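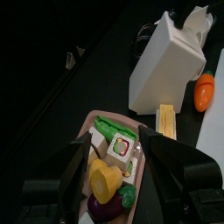
tallowgate wrote:
Show me one terminal renovation where the "living room" seating survived past year two and I'll take the Lesstead plans seriously. They had couches in the first drawings for Concourse B too. What we got was the same black vinyl rows with the armrests you can't lie across.

gatecheck_gus
Posted 4/6/26
Well, I like it. I read the whole design packet over the weekend and the Baysal people have at least thought about where the sun comes in. The old hall faces west and by late afternoon you can't read the departures board. They're putting a deep overhang on that side and moving the board to the north wall. That alone is worth something.

tallowgate wrote:
An overhang, fine. You don't need a design firm with a "philosophy of arrival" for an overhang.

Rwy_Nineteen
What I want to know is where the 700 seats come from. Page 4 says 700 seats in the departures hall. Then go look at the floor plan, where half that space is the indoor garden and the big stair. Either they're counting the restaurant chairs or they're counting the edge of the planters. My bet is planters.

gatecheck_gus
> Either they're counting the restaurant chairs or they're counting the edge of the planters

It says "seating opportunities" in the footnote, so yeah, probably some planters in there. I still think people will sit on them. People sit on the floor now.

mo_from_long_term_parking
Has anyone on this board used Pistasia since they redid it? Same firm. I went through there last August and the place looks great when you walk in. Then you try to find an outlet. There are outlets in the floor, under little brass lids, and the lids stick. I was on my knees with a room key trying to pry one open. The restrooms are down a level by the way, and the elevator is behind the bookstore with one small sign.

Rwy_Nineteen
The brass lids! I had the same fight. Ended up charging my phone next to a vending machine.

tallowgate wrote:
And that's the job everyone keeps pointing to as the success story.

perrin77
I think you're all being a bit hard on it. Pistasia was a gut job on a tight site. Lesstead has room to spread out, and the security hall gets 10 lanes under the new plan. I'd trade every couch in the building for that, and it's right there in the packet, page 9.

tallowgate wrote:
Lanes they have to staff. We have lanes now with the lights off.

perrin77
Sure, but you can't staff a lane that doesn't exist.

Rwy_Nineteen
perrin has a point on that one. My trouble is with the ceiling. It's wood slats over the whole hall, and I've worked under one of those (office, not airport). Dust sits on every slat and the paging system sounds like it's coming through a blanket. The packet has more than 20 pages of renderings and one paragraph on acoustics.

mo_from_long_term_parking
Also, the Milolo shuttle stop. It's on the old site map, and on the new one there's a reflecting pool in that spot. I emailed the project office and got back a link to the same map.

gatecheck_gus
It moves to the lower curb, I think? There's a bus icon down there next to the stairs.

mo_from_long_term_parking
That icon is for the rental car bus. Zoom in — it says RAC under it.

gatecheck_gus
Huh. OK, it does.

tallowgate wrote:
So 3 years of construction and we walk farther to the shuttle, past a pool. Is there a comment form for this or do we just wait for the open house?

perrin77
Form's at the bottom of the project page. It times out if you write too much, so do it in a text file first and paste it in.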